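Ticket 167: product photos upload but color looks wrong in shop preview
Opened by Itziar Vidal, January, 9:17
Category: Store Admin > Media and Uploads > Solved

Hello, I manage the web shop for Gudeta, a small sports clothing store. After the last update of Emora, the pictures of our caps look gray and flat in the preview. On my computer the same files look correct. I have 37 products waiting to be published, so I cannot leave this for next week.

What I tried already: cleared the browser cache, used another browser, saved the file again with a smaller size. The result was the same each time. Old products, uploaded in December, still look good.
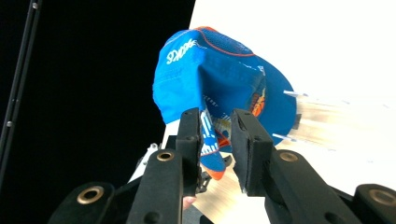
Original file: blue cap with orange piping, before upload.

Reply from Valeriano Salcedo, support, 10:40
Thank you for the clear report. Please open Settings, then Media, and tell me if "Keep color profile" is on or off. Please tell me also in which program you export the files.

Itziar Vidal, 11:05
It is off. I did not touch this option before — I did not know it existed. I export from Skuvon with the wide color profile.

Valeriano Salcedo, 11:30
Then I think we have the cause. The update sets this option to off for all shops. The profile is removed on upload and the browser reads the colors as standard. Please turn it on and upload one product again. The old preview stays in memory for 6 hours, so use "Rebuild preview" on the product page.

Itziar Vidal, 12:17
I tried with one cap and the blue is strong again, the orange also. I will do the others this afternoon. Can you add a note about this option to the update page? Other shops will have the same question.

Valeriano Salcedo, 12:25
I asked Marjorie Clegg to add it. Ticket closed.

Contact support | © Emora Help Desk | Back to top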